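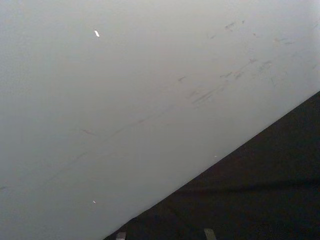
Opinion
Leave the cloth black and the wall alone

May 24, 2022

Most advice on small rooms begins with light. Paint the walls white, choose a pale table, keep the covering off it, and the room will look larger. I have followed this advice in three rooms and regretted it in two. My argument in this piece is that a table which is used for small objects should be covered in plain black cloth, that the wall behind it should be pale and matt, and that neither should be kept in the condition in which it was bought.

The first part of the argument is about edges. An object on a table is found by its outline. A white cup on a white table has an outline only where it casts a shadow, and the strength of that shadow depends on the lamp, the hour and where you are standing. The same cup on black cloth has an outline all the way round at any hour. You can set it down, look away, reach back and take hold of it without a second look. For anyone whose eyesight is less good than it was, the difference is considerable, and it costs the price of a length of fabric.

The usual objection is that black shows everything. It does. Flour, lint, crumbs, cat hair and dried soap all appear on it within the hour. I consider this a point in its favour. A surface that shows crumbs is wiped or shaken when it has crumbs on it. A surface that hides them is wiped on a schedule, or when something sticks to a sleeve. The speckled laminates sold for kitchens are designed to conceal dirt, and they do it well enough that I have found a tacky patch on mine by putting a letter down on it.

There is also the matter of glare. A varnished or lacquered top throws the window back at you. Glass is worse. Cloth with no sheen absorbs most of what falls on it, and the eye adjusts to the objects. I sort screws, mend spectacles and pit cherries at the same table, and all three are easier on cloth. Screws have the added advantage of not rolling.
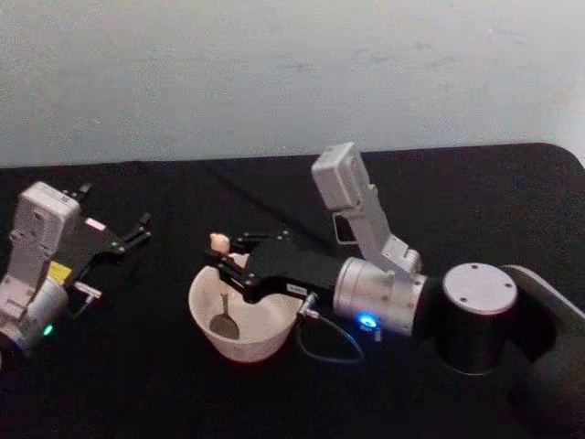

Black cloth on a table against an off-white wall. The creases are clearest towards the left and in the middle.

Creases deserve a paragraph because they are the reason most people give up. A black cloth comes out of its packet with fold lines in a grid and then acquires softer ones of its own. Some owners iron it. Others buy a stiff, coated version that lies flat and squeaks. I did the first for a month and the second for a year, and I now do neither. A soft crease is a few millimetres high. It does not tip a bowl, it does not upset a glass with any sort of foot, and it gives small parts something to rest against. The only crease I remove is a sharp one under a cutting board, and I remove it by pulling the cloth from the far side with the flat of both hands.

Weight matters more than flatness. Light polyester moves when you drag a plate across it, and it clings to the forearm in dry weather. A heavier cotton stays where it is put. My present one came from the remnant bin at Trutasano in Dunden, where it was ticketed as three metres and measured 2,998 mm on my own tape, a shortfall I was prepared to accept. It is a dull, close weave with no pattern. I cut it in 2 and hemmed both halves, so that one can be in the wash. Anybody buying new should take the cloth to the shop door and tilt it in daylight. If a bright band travels across it, put it back.

Fit is a question of depth. My table is an Eide, an old office model, and it is 811 mm from front to back. A cloth for a table that stands against a wall needs no drop at the back. It should finish level with the rear edge or a little short of it. Any surplus there gets trapped between table and wall and pulls the whole cloth askew when the table is moved. The surplus should go to the front and the sides, where it does no harm and protects the edge of the top.

I come now to the wall. The wall behind a table gets marked. Chair backs, elbows, trays, boxes slid along to make room: all of them leave a faint grey trace at a fairly constant height, and over some years the traces merge into a band of short strokes with longer streaks between them. Most households treat this as damage. They buy a washable paint with a slight shine, they scrub it, and they get a polished patch which is far more obvious than the marks were, particularly with a lamp to one side.

My view is that light scuffing on a matt pale wall should be left until the room is due for painting in any case. It is low in contrast. From a normal sitting distance it reads as a little variation in tone, of the sort plaster has anyway. A repair in the wrong sheen, by comparison, has a hard edge, and a hard edge is what the eye goes to. I have tried the melamine sponges, the bread trick and a pencil rubber. The rubber is the least bad. It lifts dark rubber marks and leaves the paint more or less as it was, provided you stop early. The sponge is an abrasive and should be treated as one.

The flat I rented in Herkirberg had a wall that had been touched up by a succession of tenants, each with a slightly different white. There were squares and ovals of it from the skirting to shoulder height. The landlord's inventory listed the wall as "good". The scuffs these patches had been put there to hide cannot have been half so visible.

Colour is less critical than finish. Off-white, a very pale grey and a very pale blue will all do the job, which is to stop the eye at the back of the table and send it forward again. They will also be mistaken for one another. A neutral wall takes the colour of whatever light is on it, and people who spend an evening choosing between five near-identical cards are choosing between differences smaller than the one between ten in the morning and four in the afternoon. Buy the cheaper tin. Write the code on the lid in pencil and on the inside of a cupboard door as well, as lids get thrown away.

With the cloth and the wall settled, the remaining question is what to leave out. I am against the bare table as a permanent state. It is inconvenient, because everything has to be fetched. I am equally against the tray of nine things. A wide bowl and one upright holder cover most of the needs of most people, and they have the merit of being different in kind: the bowl takes whatever can be dropped, the holder takes whatever is long.

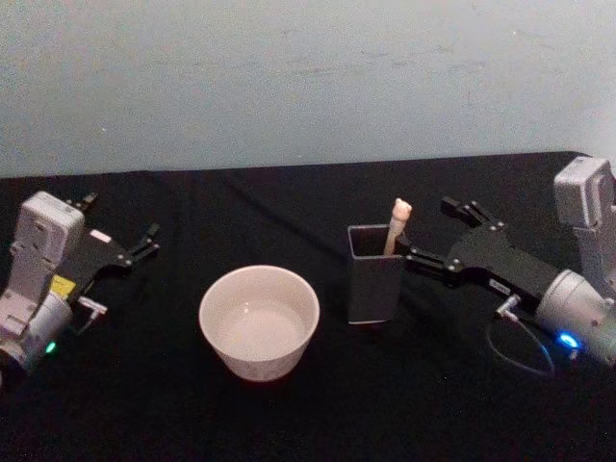
White bowl, faintly speckled, with a thick rounded rim. The square holder beside it is dark grey and has a single pale stick in it.

The bowl should be white, or near it, for the reasons of outline already given. The inside matters as well. A pale interior shows the last coin or button at the bottom. A thick rim is easier to find by touch than a thin one and, in my experience, chips less readily. I prefer sides that are nearly straight. The wide shallow dishes sold for keys take up the area of a dinner plate and hold very little, and anything round that is thrown into them tends to come out again on the other side.

The holder is a harder case for my own rule. A dark holder on a black cloth has a weak outline, and I have argued that outlines are the point. Two things excuse it. A light rim round the top shows where the opening is, and the opening is the only part of a holder that one aims at. The contents do the rest of the work: a light wooden handle standing well above the rim marks the position of the holder better than its own walls would. A dark pen in a dark pot on black cloth is a different matter and I would not defend it.

Square is better than round for this purpose. A long thing put in a round pot slides along the wall until it finds its own place, and returns there every time the table is knocked. In a square pot it goes into a corner and stays. Height should be somewhat more than half the length of whatever is kept in it. Below that, a heavy-ended utensil can pull the pot over, and the answer of putting gravel in the bottom is one I tried and had to pick out of a drain.

I would leave a gap between bowl and holder wide enough for a hand. Set them touching and the cloth bunches between them each time one is lifted, and the lifted one is then put back somewhere slightly different. With a gap they can drift a little and no harm follows.

Maintenance is short. Shake the cloth outdoors. Wash it at thirty degrees, on its own for the first few washes, inside out if it has been hemmed. Do not use softener, which leaves a bloom on black cotton that looks like dust and does not shake off. Dry it on the line out of direct sun, or it will go brown along the fold by October. When it has faded to charcoal it is still dark enough for the purpose, and mine has been at that stage for some time. I have the second half in the drawer and see no need yet to change over.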